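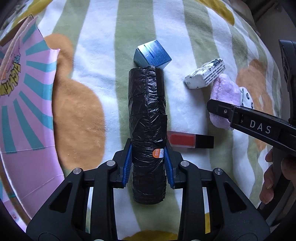 Sorting small stuff on the bed before a move – what gets wrapped together?

Posted by Lastondale, 4/5/19

I'm moving to a smaller unit in August and have started early on the bathroom and bedside things. I tip it all out on a blanket and sort from there. So far I've got a long cylinder in black plastic wrap with a little orange and white sticker on it, a small light-blue cosmetic box, a lip gloss with a black cap, a white bar in a printed wrapper, and a lilac plush thing that lives with them for no good reason. There's plenty more in the drawers.

Do I pack by type, by size, or by which room it ends up in? And does the black plastic stay on? I'd like to keep it closed until I'm at the new place, but it's an awkward length and won't lie flat in any of my toiletry bags.

Shota Kubo

By room, always. Everything that ends up at the bathroom sink goes in one shoebox, everything for the bedside goes in another. Write the room on the lid and on one end.

Leave the plastic on. Stand the long one up in a corner of a taller carton and pack a towel against it so it can't tip over. If the carton is too short, lay it across the bottom along the diagonal, which gives you a few extra centimetres.

Lip gloss goes in a zip bag, even if the cap is tight. I moved in summer once and one leaked all over a makeup bag, and the colour never came out of the lining. Soap gets its own bag too, or everything in the box smells like it. Small boxes like your blue one can crush easily, so put them on top.

Grostent

just chuck it all in a pillowcase, its one car trip

Villaseñor

Agree with Shota on the rooms, but I'd do a cull first. Check the little open-jar symbol on your cosmetics for how many months they're good for once opened. When I did mine I had 32 items in one drawer and kept less than half.

Soft toys are good padding. Put the plush down the side of the box beside anything hard and you save on paper. Slip it in a clean bag first if it's a light colour – they pick up marks from everything.

Comments

Stilateck: The diagonal trick worked for my curtain rod, cheers.

Lastondale: Two shoeboxes done. Still looking for a tall enough carton.

Grostent: pillowcase

Filed under: Home & Garden > Moving House > Packing small items

We use cookies to remember your settings and keep you signed in. By continuing to browse you agree to our Cookie Policy. Accept / Manage preferences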